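FOR IMMEDIATE RELEASE
03/09/2021

Kids' winter glove drive opens at Nerkthorpe, 175 pairs wanted before the cold

NERKTHORPE - Coats are covered. Gloves are not. The Brodholm Winter Clothing Exchange opens its children's glove drive today, with drop-off at the Manetti store on Murín Street during normal store hours.

Last winter the exchange handed out 2754 items. Hats, boots, snow pants, plenty of scarves. Gloves ran out in the first five days and stayed out.

What we need: padded ski gloves and mittens, kids' sizes, clean and dry. Any color. Any brand. Cartoon characters very welcome, those go first every year. Wrist straps should still close. Please check the fingertips and the thumb seam for holes before you drop off, we dont have anybody to sew.

Pairs only please. Clip them together or use a rubber band. Single gloves can go in the seperate bin by the door, sometimes a match turns up.

New gloves also fine, leave the tags on.

Smallest sizes are shortest. If you have toddler gloves in a drawer, bring them now and dont wait for the first snow. Target for those alone is 100 pairs.

Pick up is free, no forms. Dates for families to follow in a separate notice. Spring returns are taken through May, same counter.

Press questions: ask for the exchange desk at Manetti, Nerkthorpe.

- ends -
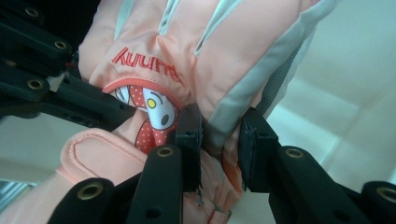

Child's padded ski glove in peach-pink, with red lettering and a cartoon patch on the back.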